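Fixed-camera framing and its effect on a learned block-sorting policy
Project report, second submission
Candela Valcárcel and Zixuan Zheng
Supervisor: Myfanwy Gwynne

3. Data collection

Demonstrations were given by teleoperation on the Dalimov cell. The operator moved the arm by hand controller, and joint positions, finger opening and the camera stream were logged together. A demonstration consisted of picking one foam block from the table and releasing it in a bin. We recorded 1560 demonstrations and kept 1518. The rest were dropped for missing camera data or because the block left the reachable area.

The order of blocks was left to the operator. In the first submission we had fixed the order by colour, and the policy learned the order instead of the task: given a table with the first colour missing, it went to the usual place and closed on air. Free ordering removed this fault but made the training loss noisier, as expected.

4. Method

Two policies were trained from the same demonstrations. Policy A received the full camera image. Policy B received the same image with the upper part masked, so that only the table was left. Network, learning rate and number of training steps were identical. Each policy was then run on layouts set by Covadonga Cordero, who had not seen the training set. Layouts ranged from single blocks to tight clusters.

A trial was scored as a success if the block was released inside a bin with no manual stop. Contact with neighbouring blocks was noted but not penalised.

5. Results

On single blocks the two policies could not be told apart. On clusters, Policy B was better on 11 layouts and worse on 2. Both poor cases involved a tall block standing behind a shorter one, where the mask removed the top of the tall block and with it the only clear edge for the fingers to line up on.

Policy A failed in a different manner. It hesitated above the cluster, with small sideways movements, and these were more frequent when the background differed from that of the training runs. We take this as a sign that it was using the room as a position cue, although we did not test it directly.

Arches were the hardest shape for both. The curved face gives the fingers little to hold unless they close across the flat ends, and our demonstrations contained few such grasps.

6. Discussion

The camera sees both fingers, the table and a good part of the lab beyond it. With a blue cube in front of a red block, as in the layout below, the nearer block hides the base of the farther one, and the policy has to judge depth from the upper edges. 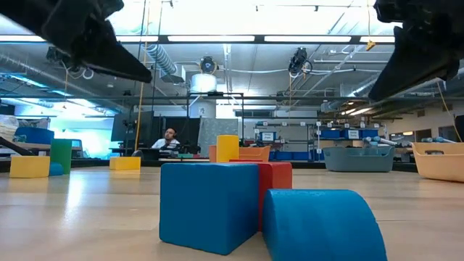

Patricio Collado objected at the interim review that a fixed mask was too blunt, and that shifting the background at random during training would keep the tall blocks whole while still breaking the link to the room. We agree. The change is small in code, but it requires a full retraining of both policies, and time on the cell had run out by then. It is listed as the first item of further work for September.

A second limit is that all demonstrations came from one operator. Grasp height and approach angle are therefore narrow in range – a second operator would be needed before any claim about general use.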